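Notebook entry, 31/01/2025
Religious Practice Survey, Prudunport district
Entered by Benedikt Wiegand; read over by Uldis Laur

Coding of the open answers to item 32 ("Do members of your congregation invite others to join?") resumed this morning. The printed returns now stand at 409, out of 492 sent in November. Returns received after today are to be logged but kept out of the first tables.

The difficulty noted in the previous entry remains. Respondents from the Lutheran and Catholic parishes use "mission" for several different things: overseas work, a week of evening services, a collection, or the general duty of a Christian. The Pentecostal respondents use it almost entirely for speaking to strangers. A single code called "mission" would put unlike answers together. Uldis has proposed splitting it into "sent mission" and "personal witness," and I have recoded the Pasance returns on that basis. The split works well enough for most of them.

It works badly for the two Mennonite congregations. One elder wrote that his people do not seek converts, and then described a monthly supper at which visitors are told about baptism. I coded the answer first as "none" and then as "personal witness." Uldis would leave it as "none" on the ground that the respondent's own account should govern. We have agreed to keep both codes, with a mark in column 2, until the wording of the rule is settled.

Checked against the Šimkus codebook. Its definition of proselytizing requires an intention to change the hearer's affiliation, and our form never asked about intention. The definition therefore cannot be applied to these returns, and the reference to it in the draft methods section should come out – it promises more than we collected.

The Dridance returns still lack denomination codes on the cover sheets. To be entered before any comparison by church is run.

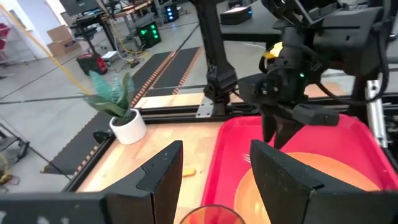

Should an answer be coded as proselytizing when the respondent denies it but describes inviting outsiders to a service?

Under the present rule, the invitation is coded as "open invitation" and the denial is entered separately. The proselytizing code is used only where the respondent mentions joining, conversion or baptism as the purpose.

Remaining: second reading of the Pasance returns by Uldis, without sight of my codes. Disagreements to be listed by return number in the back of this book.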